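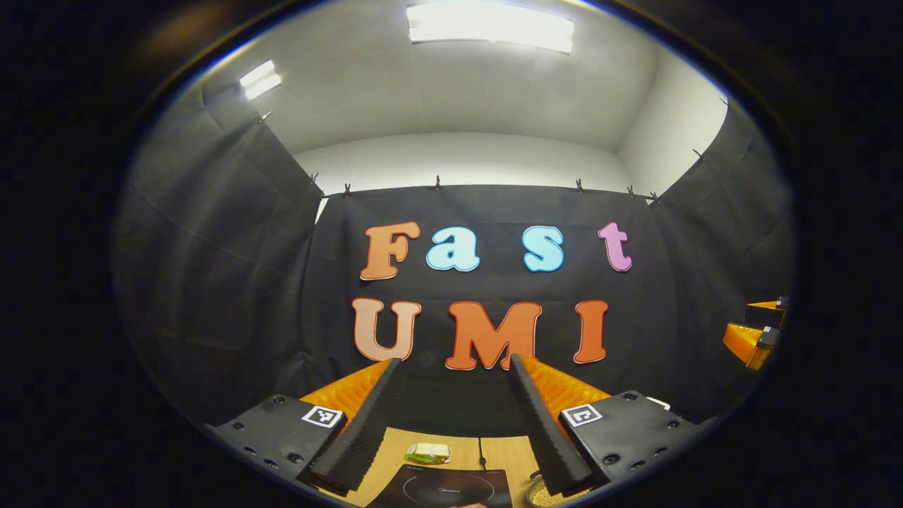 Hurnthorpe Small Theaters Program
Interim progress report, second period
Prepared by Juniper Ruiz-Ortega
26/05/2018

12 shares | 3 comments

1. Work completed

The acoustic survey of the Hurnthorpe rehearsal rooms is finished. Reverberation time was measured in 6 rooms with the doors closed and the ventilation off, then repeated with the ventilation on. The second set matters more to the users, who cannot switch the fans off during a booking. Background noise from the supply duct is the main fault in the two north rooms and will be dealt with before any wall treatment is ordered.

Celtulden delivered the absorber panels in two lots. The first lot was accepted. Part of the second was returned with damaged corners and the replacements are in store. Panel fixing follows the layout in the December report, with one change: the rear wall of the large room now takes a single row at ear height, as the upper row clashed with the cable tray.

2. Work in progress

Grurico is revising the duct silencer drawings. The original silencer met the noise target but raised the pressure drop above what the existing fan can handle. A longer unit with wider spacing is being priced. If it does not fit above the corridor – the clearance is 40 cm at the tightest point – the fallback is to line the last section of duct.

The booking software, Tôn, has been installed on the office computer. Staff can enter and cancel sessions. Online payment is not connected yet, and refunds are still recorded by hand.

3. Budget

Spending is within the approved total. The survey cost less than planned and the difference, $2,000, is held against the silencer. We request permission to move this sum from line 2 (consultants) to line 4 (mechanical works). No other transfers are proposed.

4. Risks

Late delivery of the silencer would push the final measurements into the summer closure, when the fans run at reduced speed and the readings would not be comparable. Grurico has been asked for a firm date.

5. Next period

Install the silencer, complete panel fixing in the large room, repeat the measurements in all rooms, and connect payments in Tôn.

Related items
Interim progress report, first period
Hurnthorpe acoustic survey: method note
Panel specification and layout
Booking rules for rehearsal rooms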